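**Hakeo tenants keep their table, lose their open bottles**

The pale wooden table in the second-floor break room of the Michailidis building will stay where it is, tenants learned this week, provided they stop treating it like a bar with no closing time.

The building's management office had proposed replacing it with something gray and wipeable at a cost of $2,000. Tenants objected in numbers not seen since the parking changes last May. A petition taped to the refrigerator drew 200 signatures, a respectable showing for a building where the fire drill gets far fewer.

"People have strong feelings about it," said Zewditu Abdella, who manages the property and took most of the calls. "I had a man on the phone for half an hour about grain. He sells insurance."

Under the compromise, the old table gets a $500 refinishing, and a new set of house rules goes up on the wall beside it. Drinks in bottles must be capped between sips. Mugs are to be filled "to a sensible level," a phrase that took two drafts and has already been challenged. Snacks go on a dish. Straws and chopsticks go in a container, upright, and may not be parked across the top of somebody else's coffee.

The bottle rule has caused the most trouble. Aluminum bottles with screw tops have been popular in the building for a couple of years, and their caps have a way of leaving the room without them. Rafail Makris, whose bookkeeping firm is closest to the break room, said he had found caps in the sink, in the plant and once in the outgoing mail.

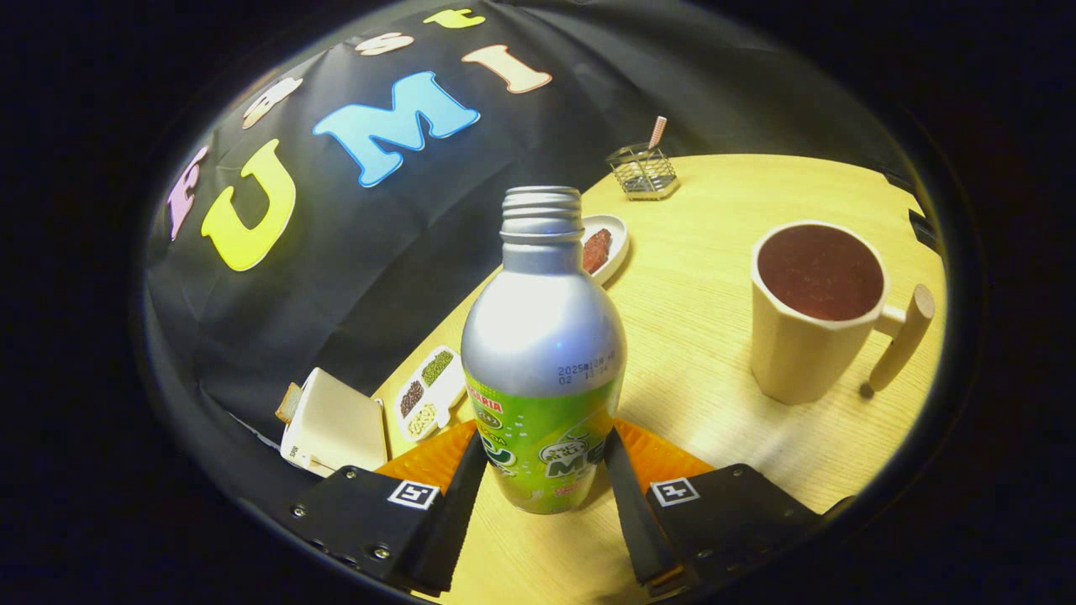

Makris supports the rule and expects to be among the first to break it. "I drink half, I put it down, the phone rings," he said. "Where is the cap? I couldn't tell you. I have never known where the cap is."

The sensible level has its own opposition, led by Spyros Economou of Gerkora, a small translation office on the third floor. Economou takes his tea close to the rim and sees no reason to make two trips when one slow one will do. He walked the length of the hallway with a full mug during the tenants' meeting to make his point, and made it, apart from a small stretch of carpet near the elevator.

Abdella said the wording would stand for now. She does not plan to measure anyone's tea.

Nor will the dish rule be dropped, although it was nearly lost in a long argument over what qualifies as a snack. Dried meat, it was agreed, is a snack. Soup is lunch. A question about olives was put off until the next meeting — the olives in question had been eaten by then.

Refinishing will be done by Christos Mitsotakis-Vlachou, who has a workshop behind the bus depot and came by to look the table over before giving a price. He found it sound. The rings would sand out, he said, and the scratch near the window end would mostly sand out, and he would rather not hear how it got there.

The table seats 8 and came with the building, according to Michalis Kalogeropoulos, who has rented an office on the ground floor longer than anyone can check. He recalls it in the lobby, with a lamp on it, and disapproves of its having been moved upstairs to be eaten on. He signed the petition anyway.

Work is scheduled to take three days, during which the break room will be closed and tenants are asked to eat at their desks. Zistell, the design studio at the end of the second-floor hall, has offered the use of its meeting room to anyone who brings a coaster. The offer does not extend to soup.

Lost caps can be claimed at the management office, where they are being kept in a jar. Abdella asks that people take only their own, or failing that, one that fits.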